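February, a little after 11 at night

We are at 186. The target is 400. I wrote both numbers on the whiteboard this morning because I thought it would motivate me, and by lunch I was sitting with my back to it.

The job this month is fruit. Drive the arms, pick something up out of a basket, put it back or put it somewhere else, press save, do it again but a little differently. The "a little differently" is where I fall apart. By the thirtieth go I have a style. I come in from the same side, I pause at the same spot, I close the fingers like a man picking up a teacup at his in-laws'. If Arum learns anything from me it will be how to hesitate.

The Pritcombe people sent over their notes again on what counts as a good example. Smooth, no long stops, no dropping. Then on page 2 they ask for "natural recoveries," meaning drops. I dropped one before I got to the end of the page, so I am ahead on that. Threw out two runs for saving late and kept one I should probably have thrown out. It's in there now, teaching.

Apples are harder than the blocks were at Hurnton. A block has sides. An apple has opinions about which way it would like to roll, and the other apple generally agrees with it. I have started talking to them under my breath, and the headset mic may or may not be on when I do. I have not checked – I would rather not know.

Went through the wrist views after supper, which is my favorite part of the day, mostly for the chair. Flagged the dark ones, fixed labels ("appel" nine times, all mine), and left this one up on the screen for a while.

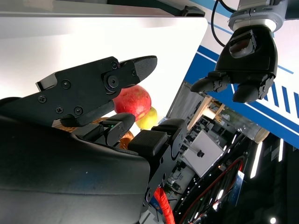

Wrist view. Red apple between the fingers, the yellow-green one next to it, other hand hanging around up top.

Tomorrow Adugna wants the same thing from the left side, slower. I don't know how I'd go slower. Must remember to bring the good cushion, and to eat something that isn't fruit.

3 comments · 11 likes · Share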